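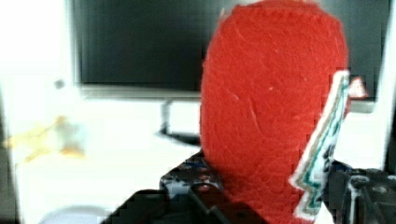

Red felt, with a white zigzag down one side.

I moved to Cirnberg eleven years ago and have now lived through three mayors, which puts me in the position of having opinions about mayors. The current race has two people left in it. One is Chih-ming Liu, who has been deputy mayor long enough that his portrait in the town hall has started to fade. The other is Chih-ming Mok, who has never held any office and mentions it the way other people mention a degree.

Yes, they have the same first name. The local paper gave up after the first week and went to surnames. My neighbor still says "I'm voting for Chih-ming" and shuts the door, and I have to admire that.

The first round in June was supposed to be a formality. Liu had the endorsements, the bus shelters and the brass band. Then the votes came in and he was ahead by 463, in a town where he probably shakes that many hands on the way to buy bread. There had been 8 candidates to start with, including a man who wanted to rename the river and got more votes than I'm comfortable with. Under our rules, if you don't clear half, the top two go again. So we go again.

What do they disagree about? Mostly the Jonuvach road. If you don't live here, the Jonuvach road is the one that goes to Jonuvach, and every spring a part of it slides down toward the stream. Liu wants to rebuild it where it is, with a proper retaining wall. Mok wants to move it uphill, through what he calls scrubland and what the people who live there call their houses (there are only a few of them, but they write very good letters).

I went to the debate at the school gym. It started at 7 p.m. and the first question was asked at 7:40, there being a long opening statement on the history of the gym. Liu answered everything with a number and a folder. Mok answered everything with a story about his mother. By the end I knew a great deal about drainage and a great deal about Mrs. Mok, and I'd have happily voted for her.

There was one good moment. Somebody at the back asked them both whether they had driven the road lately. Liu said he had walked it. Mok said he had cycled it. Then they got into it over which of those was the harder thing to do, and for several minutes it was a real campaign, with both of them red in the face and the moderator looking for her bell.

The man who wanted to rename the river has not endorsed anyone. Both camps are being extremely nice to him. Liu was photographed on the riverbank last week looking thoughtful, and Mok has started saying "our river, whatever we call it," so you can draw your own conclusions about principle.

I haven't decided. I lean Liu on the road and Mok on nearly everything to do with the library, where the heating has been "under review" for as long as I've had a card. My wife says I lean toward whoever I listened to last, and I told her that was unfair, and then she asked who I'd listened to last.

Polls open at 8 in the morning. The bakery across from the school opens at seven, so I'll be going there first.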